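Sunday, bench 2, Stultbridge

Stalo trial kit, day three of the loan. Notes as I go, will clean up later (wont).

Kit as delivered: gripper, two spare sets of fingers, wrist camera, mount plate, the Ciltinum control software on a stick, license good to the end of December. Quote still says kit plus a year of support, no split price. Asked for the split. No answer yet.

Setup was quicker than last time. Mount plate lined up first go. Software wanted an update before it would talk to the arm, then wanted it again. 54 min from power on to first grasp, most of that the update. Sales sheet says "ready in minutes". Well.

Camera calibration: ran it twice, second result kept. First one put the fingertips visibly off to the left in the overlay. Check if the board was flat — I think it was sitting on a cable.

Morning: plates. The plan was the rack task from the Stalo demo sheet, pick up by the rim, tilt, place upright. Matte plates with shallow rings only, the glossy ones are for next week. Force left at factory default to start, then brought down in steps.

Default is too much for my taste. Fingers flex and the plate turns in the grip before the arm has moved at all. Dropped the setting to 23 in their units (no idea what the units are, manual says "percent of rated" on one page and newtons on another). Better. Rim grasp from the side is the one to use, one finger on the inside face.

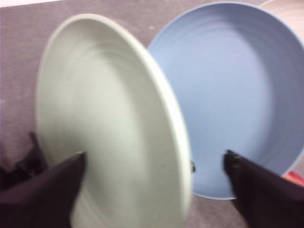 Grigaitė: I would not go by the force number at all, it drifts once the fingers warm up. We had the same kit in spring and ended up setting it by finger gap. Slower to set up but it stayed put all day. Also ask them about the replacement pads before you sign anything, ours were on back order for weeks.

OK so gap control. Found it under Advanced, off by default. Needs the plate thickness typed in by hand for each item, which is going to be a pain if we ever have mixed dishes. Could script it. Is there an API call for it? Manual lists one, the example in the manual doesnt run. Missing bracket, fixed, runs.

Reran plates with gap control. Logged run is 100 tries, unattended after the first few, tray swap by hand when it asks. Left it going over lunch. Results in the shared folder under stalo_plates, not looked at properly. Quick skim: the misses bunch up when two dishes sit close together and the second finger has nowhere to go. Same as what the old gripper did tbh.

Things that annoyed me:
fan in the control box is loud
e-stop cable too short for bench 2, had to move the box closer
the software forgets the home pose if you close it with the arm powered
wrist camera exposure hunts whenever a finger passes close to the lens — lock it in settings, then fine

Things I liked:
finger swap takes no tools
fingers come to a narrow tip, good for getting at a rim
logs are plain text

Afternoon: fruit on plate. Support suggested it as a mixed task, rigid thing under a soft-ish thing. Apple first, then pear if there's time. Approach from above, fingers nearly closed on the way in, open late. Late opening was their idea, meant to keep clear of whatever is next to the target. Not sure I like it, not much room for error if the depth reading is off. Try early opening as well and compare, same start pose for both.
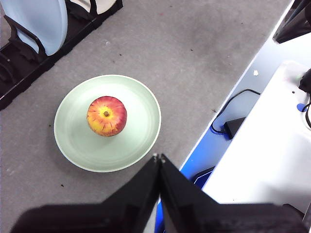 Apple task, fingers nearly closed, seen from the wrist camera.

Depth on the apple is noisy round the stem. Set the target point a bit lower and to the side. Pear not done, ran out of day.

For the review writeup: would I buy it at the quoted price? Gripper yes, software no, support depends on the answer about pads. If they wont split the quote then we are paying for a year of Ciltinum that we'd replace with our own stack anyway. Roughly the same conclusion as the last vendor, annoyingly.

To do
chase split quote
ask pad lead time (see Grigaitė above)
report the manual bracket
glossy plates, both force and gap control
early vs late opening on the apple
longer e-stop cable, check the drawer by bench 1 before ordering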